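May, evening

Long one at Gelbridge. Arrived before seven, floor still tacky near the roller door where the cleaners had been through. Signed the Visser sheets, then went straight to the rack rows to finish the bin relabelling I left half done.

Problem from last time remains. The location codes were written for the old layout at Ostwood and copied across without anyone checking bay width. Ours take fewer of the large bins per bay, so the code sequence runs past the physical positions and two codes in each row point at nothing. Spent the morning renumbering from the aisle end. 300 labels on the roll, 2 wasted on misprints, which is better than I usually manage with that printer.

Shelf lips wiped down with solvent before sticking anything. Old adhesive comes off the steel well enough with a plastic scraper but leaves a yellow residue in the brushed grain. Went over the worst of it twice and then stopped caring.

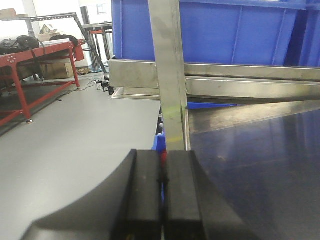
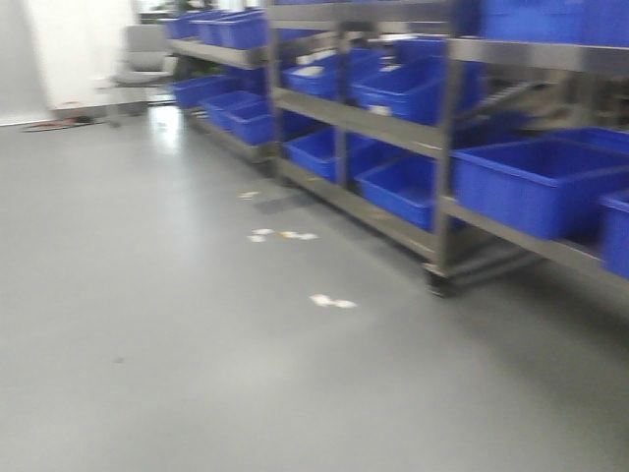
Blue bins, steel racks, grey floor.

Checked the castors after lunch. The locks are on the aisle side only, and with a full load the racks can creep if someone leans on the wrong end. Wrote it up and asked for chocks. Brornville had the same complaint and got theirs in a fortnight, so I will wait that long before I ask again.

Bin load limit is 20 kilograms by the site rule. I think that is conservative for the ribbed type, but the limit is there for the person lifting and I left it alone. Moved the heavy fittings down to the middle level. Light packaging can stay up top, where it does no harm if it gets pulled down in a hurry.

Still to do: print the spare aisle markers, correct the spreadsheet so the bay column matches the new codes, find out who keeps nesting the small bins inside the large ones. They jam, and it takes two people to get them apart — one to hold, one to swear.

Left at half past five. Right knee sore from kneeling on the floor. Must take the foam pad tomorrow. Leftover soup for tea, then an hour on the spreadsheet, and the colour coding still isn't right.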